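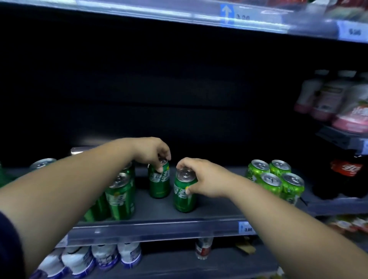 Kondis, the shelf-audit firm based in Jastiria, will open its retail robotics test store to the public on 25th April, and it is asking visitors to bring their doubts. The main demonstration covers restocking and facing, the slow work of keeping drinks lined up at the front of a cooler. It is harder for a machine than most sales videos let on. A person can take hold of two green Sprite cans by their lids, one in each hand, with lime-green cans on the same shelf and bottles on the one below, and think nothing of it. The Kondis restocking unit, named Flulitz, has trouble with exactly that kind of shelf, and the company says it would like people to see the trouble for themselves.

Flulitz will run in two sessions, one in the morning and one in the afternoon. Each session uses the same cooler layout, and staff will not tidy the shelves between attempts. Visitors may move products before a run begins. Failed picks will be shown on the screen by the door along with the successful ones.

"We have sat through plenty of open days where the robot did one thing well, on one shelf, with one product, and then everybody went to lunch," the company said in a statement. "We would sooner show a bad afternoon than a good two minutes."

In the last round of in-house trials, Flulitz made 1392 attempts at picking or straightening a can or bottle. Kondis will hand out the full log on the day, including the 300 attempts that ended with a person stepping in. The company makes no claim that the unit is ready to work in a store, and it has not set a price or a sales date.

The gripper was supplied by Plattner, whose engineers will be at the bench in the back room to answer questions about dropped cans, dented cans and dark shelving, where the unit's depth readings are at their worst. Plattner will also show an earlier gripper that was given up on — it held bottles well and could not let go of them cleanly.

Store managers and shelf workers are welcome, and 19 places in each session are held for people who stock shelves for a living. They will be asked to fill out a short form on what the machine got wrong. Answers will be published in July without edits.

Entry is free. Places can be booked at the Kondis front desk or through the events page on the company's website. Large bags must be left at the entrance, and the cooler aisle is closed to visitors while the unit is moving.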